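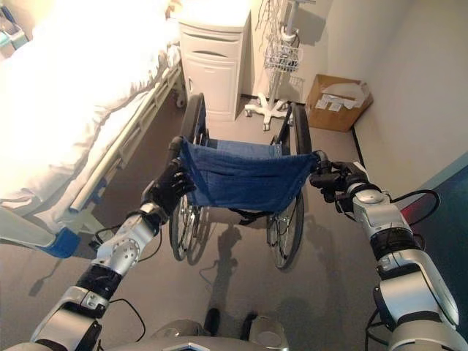 접이식 휠체어의 양쪽 손잡이를 잡은 로봇 손

지원 티켓: 절전 복귀 후 외부 모니터 검은 화면, 그래픽 드라이버 재시작 반복
분류: 하드웨어 / 그래픽 카드 / 디스플레이 출력
우선순위: 보통
상태: 해결 대기(제조사 회신 필요)
대상 장비: Heltton 그래픽 카드 장착 데스크톱, Jelport 디스플레이 허브, 모니터 두 대

증상 요약

절전 모드에서 복귀하면 Jelport 허브에 물린 두 번째 모니터가 켜지지 않습니다. 모니터 전원 표시등은 들어오는데 신호 없음 메시지가 잠깐 떴다가 사라집니다. 주 모니터는 정상입니다. 그 상태로 그대로 두면 화면이 한 번 깜빡이고, 작업 표시줄 오른쪽에 디스플레이 드라이버가 응답을 멈췄다가 복구되었다는 알림이 나옵니다. 복구된 뒤에도 두 번째 모니터는 목록에만 있고 화면은 계속 검습니다.

재부팅하면 돌아옵니다. 허브 케이블을 뽑았다 꽂아도 돌아올 때가 있는데 매번 되지는 않습니다.

처음에는 모니터 문제로 접수되었으나, 두 모니터의 위치를 서로 바꿔도 허브 쪽에 연결된 모니터에서만 증상이 나서 분류를 그래픽 카드로 옮겼습니다.

환경

운영체제: 최신 누적 업데이트 적용, 빠른 시작 켜짐
그래픽 드라이버: Heltton 314
메인보드 펌웨어: 지난 8월 배포판
전력 제한: 245W(공장 기본값)
모니터링 도구: Honorato
허브 펌웨어: 확인 불가. Jelport 설정 프로그램에서 버전 칸이 비어 있음

재현 절차

모니터 두 대를 모두 켠 상태에서 브라우저로 동영상을 재생합니다. 재생을 멈추지 않고 시작 메뉴에서 절전을 누릅니다. 팬이 완전히 멈춘 것을 확인하고 5분 기다렸다가 키보드로 깨웁니다.

바로 깨우면 재현되지 않습니다. 기다리는 시간이 짧으면 허브가 저전력 상태로 들어가지 않는 것으로 보이지만, 허브에 상태 표시가 없어서 확인하지는 못했습니다.

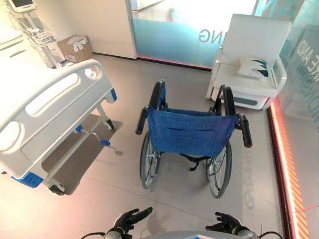

Brisell, 2026년 1월 29일

원격 접속으로 점검을 시작했습니다. 사용자가 올린 진단 파일에는 이벤트 로그와 Honorato 기록이 들어 있었고, 덤프 파일은 없었습니다. 덤프 저장이 꺼져 있어서 켜 두었습니다.

이벤트 로그에는 복귀 직후 디스플레이 경고가 남아 있습니다. 경고 앞에 USB 장치 재설정 기록이 붙는 경우가 많습니다. 허브가 먼저 끊기고 그다음 드라이버가 재시작되는 순서입니다. 다만 두 기록의 시각이 같은 초에 찍힌 항목도 있어서 선후를 단정하지는 않았습니다.

점검 기록

첫 번째로 드라이버를 지우고 다시 설치했습니다. 네트워크를 끊은 상태에서 기존 드라이버를 제거하고, 안전 모드에서 남은 파일을 정리한 다음 같은 314 버전을 새로 설치했습니다. 설치 옵션에서 오디오 드라이버와 부가 프로그램은 뺐습니다. 재현 절차를 돌리니 증상이 그대로 나왔습니다.

두 번째로 직전 버전 드라이버로 내렸습니다. 드라이버 재시작 알림은 나오지 않게 되었지만 두 번째 모니터는 여전히 검은 화면이었습니다. 알림과 검은 화면이 같은 원인인지 여기서부터 의심하기 시작했습니다. 이후 시험 조건을 맞추려고 다시 314로 올렸습니다.

세 번째로 빠른 시작을 껐습니다. 변화 없음.

네 번째로 전원 관리 옵션에서 PCI Express 링크 상태 전원 관리를 해제하고, USB 선택적 절전도 사용 안 함으로 바꿨습니다. 두 설정을 한꺼번에 바꾼 것은 실수였습니다. 이 상태에서 복귀를 네 번 시험했고 네 번 모두 두 번째 모니터가 켜졌습니다. 어느 쪽이 효과가 있었는지 보려고 하나씩 되돌렸는데, USB 선택적 절전을 다시 켜자 검은 화면이 돌아왔습니다. 링크 상태 전원 관리는 켜든 끄든 검은 화면에는 차이가 없었습니다.

USB 선택적 절전을 끈 채로 쓰면 일단 작업은 가능하다고 안내했습니다. 사용자는 그날 그 상태로 사용했고, 저녁에 드라이버 재시작 알림이 한 번 더 나왔다고 티켓에 추가했습니다. 이때는 절전에서 복귀한 직후가 아니라 동영상 편집 프로그램에서 내보내기를 하던 중이었습니다.
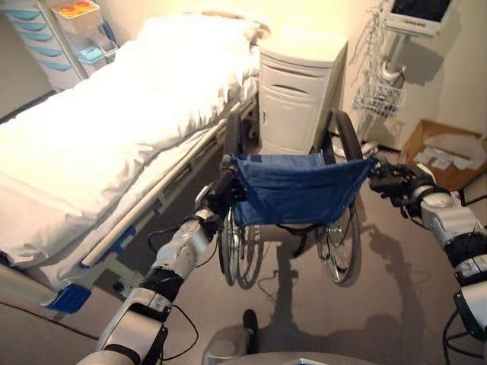

그래서 알림 쪽은 별개의 건으로 보고 전력 기록을 따로 살폈습니다. Honorato 기록에서 내보내기 구간의 소비 전력은 대부분 245W 제한선에 붙어 있습니다. 알림이 뜬 시점에는 클럭이 크게 떨어졌다가 올라오고, 그사이 센서 값이 비어 있습니다. 온도는 평소 작업할 때와 차이가 없어서 과열 가능성은 낮게 봅니다.

보조 전원 케이블을 확인해 달라고 요청했습니다. 사용자 회신에 따르면 한 가닥에서 두 갈래로 나뉘는 케이블로 카드의 전원 단자 두 개를 모두 채우고 있었습니다. 파워서플라이에서 따로 나오는 케이블 두 가닥으로 바꿔 꽂도록 안내했고, 작업 전에 벽 전원을 내리도록 했습니다. 교체 후 같은 프로젝트를 다시 내보냈을 때 알림은 나오지 않았습니다. 한 번의 결과라서 해결로 표시하지는 않습니다.

Honorato를 끄고도 한 번 시험했습니다. 모니터링 도구가 센서를 너무 자주 읽으면 드라이버가 멈춘다는 제보가 다른 티켓에 있었기 때문입니다. 이 장비에서는 도구를 켜든 끄든 결과가 같았습니다. 읽기 간격은 기본값으로 돌려놓았습니다.

사용자 추가 내용

모니터를 허브 없이 그래픽 카드에 직접 연결하면 절전 복귀가 정상입니다. 이 상태로 USB 선택적 절전을 다시 켜도 문제가 없습니다. 하지만 책상 구조상 케이블 길이가 모자라서 계속 이렇게 쓰기는 어렵습니다. 더 긴 케이블을 쓰면 주사율이 낮은 값으로만 잡힙니다.

허브를 다른 노트북에 꽂았을 때는 절전 복귀에 문제가 없었습니다. 그 노트북은 Heltton 그래픽이 아닙니다.

지원 측 답변

긴 케이블에서 주사율이 낮게 잡히는 것은 케이블 규격 문제일 가능성이 큽니다. 이 티켓에서는 다루지 않으니 필요하면 새로 접수해 주십시오. 접수할 때 케이블 외피에 인쇄된 규격 표기를 같이 적어 주시면 됩니다.

노트북에서 정상이라는 결과만으로 허브에 이상이 없다고 볼 수는 없습니다. 노트북은 절전 중에도 포트 전원을 유지하는 기종이 있어서 허브가 아예 꺼지지 않았을 수 있습니다. 데스크톱의 메인보드 설정에서 절전 중 USB 전원 공급 항목을 켜고 같은 시험을 해 주십시오. 항목 이름은 보드마다 다릅니다. 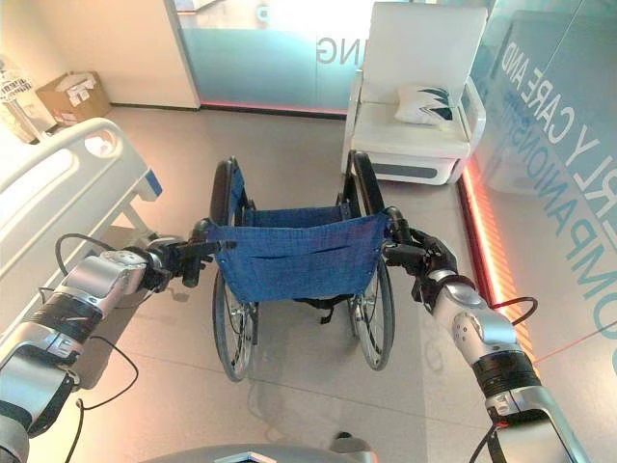
로봇 손과 휠체어, 파란색 천 등받이

메인보드 설정 변경 후 결과

절전 중 USB 전원 공급을 켠 상태에서는 USB 선택적 절전이 켜져 있어도 두 번째 모니터가 정상으로 돌아왔습니다. 사용자가 재현 절차대로 확인했고, 밤새 절전해 둔 다음 아침에 깨웠을 때도 두 화면이 모두 나왔습니다. 창 배치가 주 모니터로 몰리는 현상은 남아 있습니다. 허브가 모니터 정보를 늦게 넘겨줄 때 흔히 보이는 현상이고 검은 화면과는 따로 봅니다.

현재까지 정리

검은 화면: Jelport 허브가 전원이 끊긴 상태에서 다시 초기화될 때 그래픽 드라이버가 출력을 새로 잡지 못하는 것으로 추정. 드라이버 버전을 바꿔도 나타남. 직접 연결 시 발생하지 않음.

드라이버 재시작 알림: 보조 전원 케이블 교체 후 재발 없음. 관찰 중. 직전 드라이버에서 알림이 나오지 않은 이유는 아직 설명되지 않음.

임시 조치

메인보드에서 절전 중 USB 전원 공급을 켭니다. 해당 항목이 없는 보드라면 전원 옵션의 고급 설정에서 USB 선택적 절전을 끕니다. 노트북에서는 배터리 사용 시간이 줄어들 수 있으니 전원 연결 시에만 적용하십시오.

그래픽 카드 보조 전원은 단자마다 별도 케이블을 사용합니다. 다른 파워서플라이의 모듈러 케이블은 단자 모양이 맞아도 쓰지 마십시오. 배선 순서가 제조사마다 달라 부품이 손상될 수 있습니다.

남은 작업

Jelport에 허브 펌웨어 버전 확인 방법을 문의했습니다. 설정 프로그램의 버전 칸이 비어 있는 화면과 장치 관리자의 하드웨어 ID를 함께 보냈습니다. 아직 회신이 없습니다.

Heltton 쪽에는 이벤트 로그와 재현 절차를 전달했습니다. 자동 접수 메일만 받은 상태입니다. 덤프가 새로 생기면 이 티켓에 첨부해 주십시오. 압축 파일이 첨부 한도를 넘으면 나누어 올려도 됩니다.

변경 이력: 분류 변경(모니터에서 그래픽 카드로), 덤프 저장 켜짐, 드라이버 314 유지, 상태를 해결 대기로 변경.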